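Pruven 7 adds resumable job arrays and per-project storage quotas

Lamar Systems has released version 7 of Pruven, its batch scheduler for small and mid-sized computing clusters. The release changes how interrupted job arrays are restarted, introduces storage quotas at project level and replaces the accounting database used since version 4.

In earlier versions, an array that lost a node had to be resubmitted in full or split by hand. Pruven 7 records the state of each array task separately. When a node fails, only the tasks that were running on it are returned to the queue, with their original priority. Completed tasks keep their exit codes and output paths. The behaviour is on by default and can be turned off per queue or per submission.

Task state is written to the scheduler's journal every 60 seconds and again whenever a task changes status. The interval can be set by the administrator. Shorter intervals increase write load on the head node, and sites with slow local disks should test before lowering the value.

"Most of the support requests we received on version 6 concerned partly finished arrays," said Hafiz Liem, product lead for Pruven at Lamar. "Users were writing their own scripts to find the missing tasks. That logic now sits in the scheduler, where the information already exists."
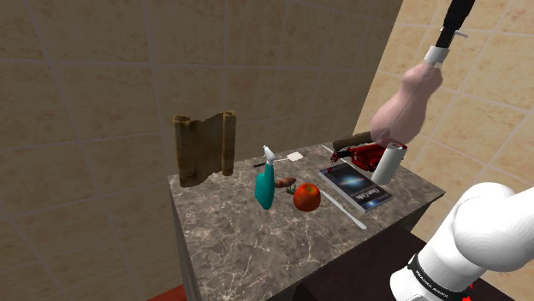
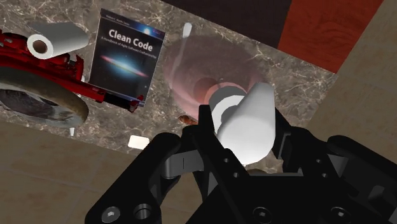
Storage quotas can now be attached to a project as well as to a user. A job that would take its project over the limit is held in the queue with a status message, and the owner is told which directory is affected. Quotas are read from the file system where this is supported. On other file systems, Pruven uses the figures gathered by its own nightly scan.

The accounting database has moved to Dafis, the storage engine Lamar already uses in its licence server. Existing records are converted during the upgrade. The scheduler must be stopped while the conversion runs, but running jobs are not affected and are picked up again when the service restarts.

Before release, the software was run on a test cluster of 1236 cores with a mixed load of short serial jobs and multi-node jobs. A further 13 sites took part in the preview programme. Changes made as a result include clearer hold messages and a dry-run option for the database conversion.

"The dry run was the part we needed," said Bastien Marty, systems engineer at Dadetti, one of the preview sites. "It listed the records with missing project codes, and we corrected those before the upgrade."

Pruven 7 is available now to all customers with a current support contract. Packages are provided for the same operating systems as version 6. Direct upgrades are supported from version 5 onwards; sites on version 4 must first move to version 6. Security fixes for version 5 will end in October.

Release notes, upgrade instructions and a list of known issues are in the customer portal.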